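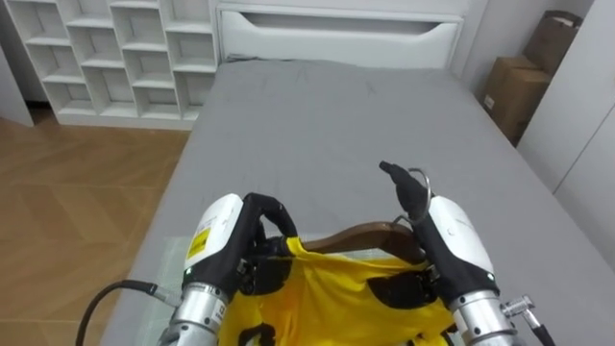 Issue #13

Right gripper drops garment collar when hanger is in the neck
Opened by: Tyson Nguyen
Assigned to: Hélène Lavoie
Site: Dorkbridge, bedroom setup
Status: open, workaround in place

Tyson Nguyen, 30 Jan 2023
We are comparing the Prulo fingers with the Urnell fingers on the hanger task, same arms and same Takagi controller for both. The robot picks up the yellow garment at the bed, works the wooden hanger into the neck and takes it over to the rack. Prulo set: 19 good out of 20. Urnell set: 13 out of 20. Nearly all of the Urnell failures are the same. The right gripper closes on the collar, the controller reports a good grasp, and the fabric slides out when the arm lifts. The left gripper doesn't do it.

Grip force is the same on both sides in the config file. I swapped the finger pads left to right and the problem stayed on the right.

Hélène Lavoie
Is the cable at the right wrist seated? We had a loose one in July that gave force readings that looked fine until the wrist turned. Also, which start position are you using?

Tyson Nguyen
Reseated the cable, no change. Force log is clean through the whole wrist turn. Start position is the usual one, on the platform at the end of the bed.
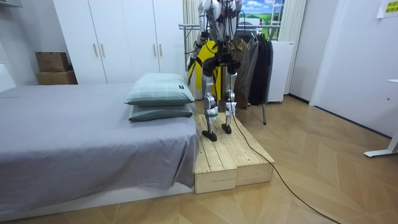
Robot on the wooden platform at the foot of the bed, rack behind it.

Hélène Lavoie
OK, then I don't think it is electrical. Please try these, one at a time, with the Urnell fingers on:
1. Home both grippers with the fingers empty and write down the closed position for each.
2. Run the rack half of the task alone, garment already on the hanger.
3. Run it again with a plain T-shirt, no trim.

Tyson Nguyen
Results.

Step 1: the right gripper stops 2 mm short of where the left one stops. Repeated it after a power cycle and got the same number.

Step 2: still slips. It is worse when the fingers take the collar close to the hanger.

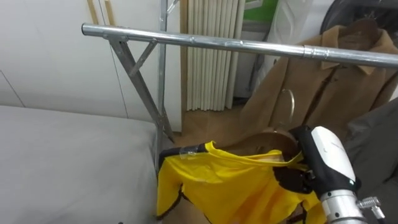
With the wood close to the fingers the motor hits its force limit early, the controller calls that a grasp, and the cloth next to it is barely held. The Prulo fingers are softer at the tip and wrap around the hanger, so I think they were hiding the same offset.

Step 3: slips less with the plain shirt, but it does slip. The trim isn't the cause.

Hélène Lavoie
That fits. The closed position is saved per gripper, and changing fingers doesn't clear it. The right one probably still has the value from the Prulo set. Delete the saved value, home again, and check it before running anything. While you are at it, redo the head camera check on the bed, because the grasp point is picked from that view and I want to rule it out.

Tyson Nguyen
Deleted and homed. Left and right now match. Camera check done with the arms down.

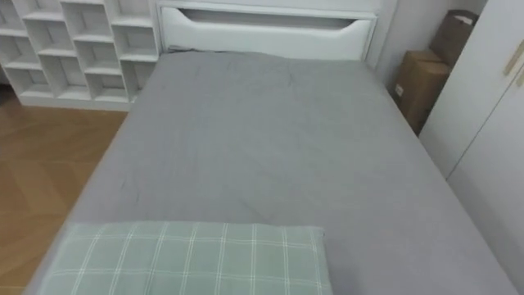

Head camera view of the bed with the green plaid cloth on it.

Grasp points on the cloth corners come out where they should, so the camera is fine. Have not rerun the full set of 20 yet.

Hélène Lavoie
Leaving this open until you have. Please rerun the Prulo set too, the old numbers were taken before the reset. For now, anyone changing fingers at Dorkbridge should delete the saved closed position by hand. I'll ask Takagi if there is a setting for it.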